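メーリングリスト「Podosgate」編集協力者および投稿精査参加者の募集

募集の概要

Podosgateは、短い笑い話、逸話、季節の詩、読者からの思い出話を電子メールで配信する購読制のリストである。配信は平日の朝に1通、1通あたりの掲載は原則として2編とする。運営はFavericoが行い、配信基盤にはMedanoを使用している。

今回募集するのは、次の二つの区分である。

区分A 編集協力者(有償、業務委託)
区分B 投稿精査参加者(無償、登録制)

両区分の併願は可能だが、採用はいずれか一方とする。現在の購読者もそうでない者も応募できる。

募集の背景

過去の配信分には、作者名を欠いたまま転載された作品が多数含まれている。購読者から「作者不詳とあるが、これは昔の雑誌で読んだ」という指摘が届くたびに個別に訂正してきたが、処理が追いついていない。未処理の指摘は現在163件ある。この解消と、今後の投稿に対する事前確認の体制づくりが今回の募集の目的である。

区分A 業務内容

1. 投稿の受付と分類。投稿は専用アドレスに届く。笑い話、逸話、詩、引用、その他の別に分類し、台帳に登録する。
2. 初出の調査。図書館の蔵書目録、新聞縮刷版、雑誌の総目次等を用い、作者名、初出媒体、初出年を確認する。インターネット上の転載ページのみを根拠とすることは認めない。
3. 権利状況の整理。保護期間が満了しているか、許諾が必要か、要旨の紹介にとどめるべきかを三段階で記録する。法的な最終判断はFavericoが行うため、担当者は判断材料をそろえるところまでを担う。
4. 本文の整形。全角と半角の統一、機種依存文字の置換、1行70バイト以内での改行処理を行う。詩については原典の行分けを優先し、改行規則の適用外とする。
5. 訂正文の作成。誤りが判明した場合は、次号の末尾に訂正文を掲載する。訂正文には、誤りの箇所、正しい内容、根拠資料の三点を必ず記す。

作業はすべて遠隔で行う。資料の閲覧のために図書館へ出向く場合、交通費と複写費は実費を支給する。複写費は事前申請を要しないが、領収書の画像を月末までに提出すること。

区分A 応募要件

必須要件は次のとおり。

日本語の文章を正確に校正できること。
蔵書目録の検索に習熟していること。
英語の短文(詩、小話程度)を辞書を用いて読解できること。
テキストエディタで文字コードと改行コードを指定して保存できること。
月のうち15日以上、午前10時までにメールを確認できること。

次の経験がある場合は選考で考慮する。書誌調査またはレファレンス業務の経験、同人誌や社内報の編集経験、旧字旧仮名の資料の読解経験。笑い話の創作経験は問わない。面白さの判定は本業務に含まれない。

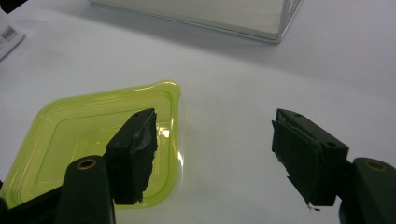

Vigfúsdóttir 面白さを判定しないというのは、購読者の側から見ると少し意外でした。同じ話の焼き直しが続いた月があり、出典は確かでも読む気がしなくなったことがあります。確認を厳しくするのであれば、過去に載せた話との重複も同じ担当の方が見てくださると助かります。

上記の意見は、募集案を購読者に事前公開した際に寄せられたものである。これを受け、区分Bの作業に重複確認を追加した。区分Aの業務範囲は変更していない。掲載作品の選定は従来どおり運営側が行う。

区分B 作業内容

区分Bの参加者には、掲載候補の一覧を週に一度送付する。参加者は一覧を読み、次の項目について回答票に記入する。

既読か否か。既読の場合、いつ頃、どの媒体で読んだか。
作者名についての心当たりの有無。
過去の配信分との重複の有無。
細部の異同(人名、地名、結末の違い等)。

記憶が不確かな場合は「不確か」と明記すれば足りる。推測を断定の形で書いた回答は集計から除外することがある。手元に書籍や切り抜きがある場合は、書名、発行年、該当頁を添えること。現物の送付は求めない。

1回あたりの候補は5編以内とする。回答の期限は送付の翌々日の正午とし、期限後の回答も台帳には残すが、掲載の可否には反映しない。回答しない週があっても登録は継続する。2か月続けて回答がない場合は、継続の意思を確認する連絡を行う。

区分Bの参加要件は、日本語で回答票を記入できること、および掲載前の候補を第三者に転送しないことの二点である。年齢、職業、居住地は問わない。未成年者は保護者の同意書を添付すること。

契約条件および謝礼

区分Aは業務委託契約とし、期間は6か月、双方の合意により更新する。報酬は調査完了1件ごとの出来高払いとし、単価は契約時に書面で示す。初出が判明しなかった場合も、調査経路の記録が所定の様式を満たしていれば完了として扱う。

区分Bに金銭の謝礼はない。希望者に限り、訂正文または脚注に「情報提供」として氏名または筆名を掲載する。掲載を希望しない者の氏名は、台帳上でも番号に置き換えて管理する。

応募方法

区分Aの応募者は、以下をプレーンテキストのメール本文に記載して送付すること。添付ファイルは開封しない。

氏名および連絡先
関連する職歴または活動歴(400字以内)
稼働可能な曜日と時間帯
課題への回答

課題は、作者不詳として流通している詩または小話を1編任意に選び、その初出を調査した経路を800字以内で記述するものである。初出の特定に至らなくてもよい。どの資料を、どの順で、何を目的に確認したかを評価する。

区分Bの応募者は、件名を「精査参加」とし、氏名または筆名と受信用アドレスのみを記載して送付すること。選考は行わず、受付順に登録する。

日程

応募の受付は4月末まで。区分Aは書類選考の後、通過者に対して音声通話による面談を1回行う。選考結果は合否にかかわらず全員に通知する。作業開始は6月を予定している。区分Bは登録の翌週から候補一覧の送付を開始する。

個人情報の取扱い

応募により取得した情報は、選考および連絡の目的にのみ使用する。不採用者の情報は、結果通知の後に削除する。購読者名簿とは別に管理し、応募によって自動的に購読登録されることはない。

問い合わせ

問い合わせは募集専用アドレスで受け付ける。件名の冒頭に「募集照会」と記すこと。電話による問い合わせには対応していない。選考の途中経過に関する照会には回答しない。

Faverico Podosgate編集係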